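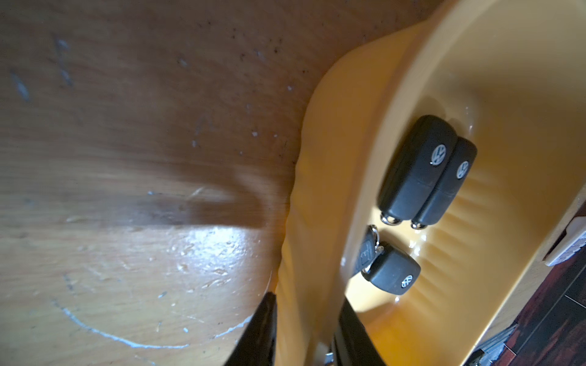
Wooden table and plastic tray, kids' corner

Borkton Parents Board > Toddlers and Preschool > Sleep

Thread: Dropping the nap at 32 months, one twin only

kbhatt_twins
Posted 2021-09-14
Twin boys, 32 months. Twin A stopped napping in May. Twin B still sleeps 90 minutes after lunch and then lies awake until 9:30 at night. Bedtime is 7:30 for both, same room. I have kept a log since they were born, 1,505 entries now, and the pattern is stable: on days B naps past 2:00, bedtime slips by an hour or more. Do I cap B's nap or cut it?
Kamlesh Bhatt

dastgate_mom
Cap it. 45 minutes, up by 1:30. We did this with our girls and bedtime moved back within two weeks. Cutting it outright gave us a meltdown at 5:00 every day.

wunar77
Disagree. A short nap is the worst of both. B gets enough sleep to push bedtime and not enough to be pleasant in the afternoon. Cut it, move bedtime to 6:45 for a month, then move it back in 15-minute steps.

dastgate_mom
6:45 is not possible if both parents get home at 6:15.

wunar77
Then 7:00. The number matters less than holding it.

M Kushwaha
Two separate issues here. Total sleep and shared room. What is B's total over 24 hours on nap days versus no-nap days? If it's the same, the nap is only shifting hours and you can drop it. If B loses more than an hour without it, B still needs it.
Also, is A kept awake by B at night?
- Madhu

kbhatt_twins
Nap days 11.5 hours, no-nap days 10.25. A sleeps through everything.

M Kushwaha
Then I would keep it and cap at 60. Recheck after three weeks.

wunar77
10.25 is within range for plenty of kids that age. How many no-nap days is that based on?

kbhatt_twins
Nine. Most of them were travel days to Vishwakarma's place, so not a clean sample.

wunar77
So you can't use it. Car sleep, strange bed, late dinner.

dastgate_mom
What does A do while B naps? Ours had quiet time in another room, door open, books only. Without that the napper woke up every time.

kbhatt_twins
Stickers, mostly. We bought a pack of 1,000 and he is through 900 of them. Going with a 60-minute cap from tomorrow. Will post the log.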